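Hand-Held Grippers: Shop Notes and Small Fixes

Tips from the Tunderton shared workshop, page collected from the bench notebook. Most of these apply to any two-finger trigger gripper built from printed parts, including the Brukell plans and the older Rajan ones.

Setting up the pads

Glue the pads before you put the fingers on the linkage. Lay the finger flat, rough up the plastic with coarse sandpaper, wipe off the dust, and clamp the pad overnight. Contact cement holds better than superglue on rubber. Superglue goes brittle and the pad peels from the tip down.

If you buy ribbed pad stock, cut it a little long and trim with a sharp blade after the glue sets. Scissors squash the ribs at the cut.

Pivots

Do up the pivots until the linkage binds, then back off a quarter turn. Work the trigger a few dozen times and check again. A drop of thread locker goes on last. Keep it off the plastic, which it can crack.

If one finger closes ahead of the other, look at the pivots before you reprint anything. It is usually one tight cap. On our second build we reprinted both arms and then found a burr in the hole.

Practice on wrapped snacks

Single wrapped pastries and cookies make good test pieces. They are light, they come in many sizes, and the film shows you right away if the pads are slipping. Take the lower half of the wrapper between the pads and leave the end seal free.
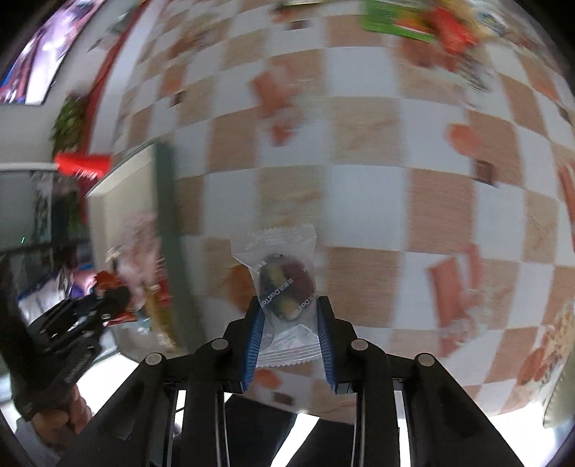 Using two at once

Start with one in each hand and the same size of package in both. Pick up with the right, hold, then pick up with the left. Do not try to pass a package across until you can hold both still.

Rest your elbows against your sides. The grippers are front-heavy and your wrists will tire first. We stop after 43 picks and swap hands or people.

Picking from a table

Put a cloth or mat down. Packages slide on a bare tabletop when the first finger touches them. Spread the snacks out so there is room for both fingers to get down beside each one. For a flat packet, come in at the sides, close slowly, and stop squeezing when the film starts to wrinkle.

Shiny packets are slicker than matte ones. Wipe the pads with a damp cloth between rounds, then dry them.

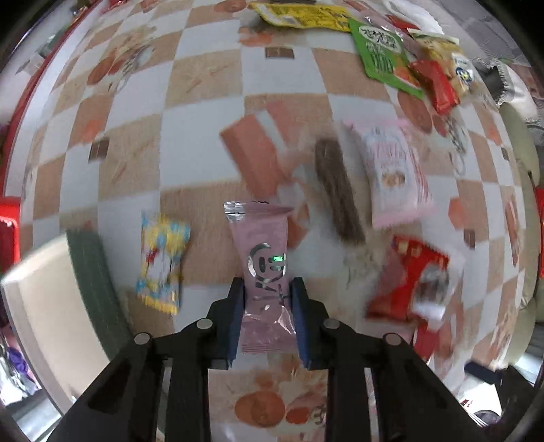 Bredcombe Bench Notes, p. 149

Storage

Hang grippers by the handle with the jaws open. Left closed, the pads take a set and the fingers no longer meet flat. A plain coat hook works fine.

Keep spare pads in a jar with the lid on, away from the window. Sunlight hardens them. We replace ours every October whether they look worn or not.

Spares to keep in the drawer: 4 pivot caps, 2 trigger springs, one set of pads, one tube of contact cement with the cap screwed on tight.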